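Week 6 handout: Buying radio spots on a small budget

Okay, so last week we got through rate cards, and I promised we'd do a real buy this time. Keep the Orketti worksheet next to you, because I'll be jumping back to it a lot.

Quick recap of the client. Orketti sells kitchen tile from one showroom and has $400 a week to spend on local radio. Drive time on the bigger station, Goneo, costs $20 for a 30-second spot, so that's 20 spots if we blow everything there. Sounds great! But the showroom is closed Sundays and Mondays, and I really don't want people hearing "come in today" when the door is locked.

My first draft put 13 spots on Goneo, Wednesday through Friday, and left the rest of the money for the smaller station, Valdovinos. I still like that split (some of you argued for all Goneo, and I'll hear you out in section). 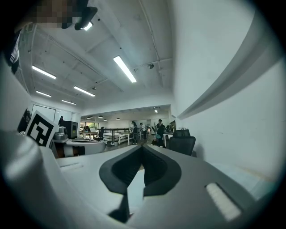

Does a small advertiser need to be on the air every week of the month?

Most can skip weeks. Two heavy weeks followed by a quiet one is called flighting, and it lets a small budget sound bigger while it's running. A grocery store would want something steadier, but people buy tile once in a long while, so gaps don't hurt Orketti much.

Now, frequency. If a listener hears the spot once, assume it's gone by dinner. I plan for three times in a week as a bare minimum, and that's why I bunch spots into a few days — same voice, same hours, same offer.

For section, please do the Drindis problem on the back page. They're a mattress store with $435 and a sale in March, and they want to be on both stations. Write out your schedule by day and hour, show the math, and tell me what you'd cut first if Goneo raised its rate. Bring it on paper, please!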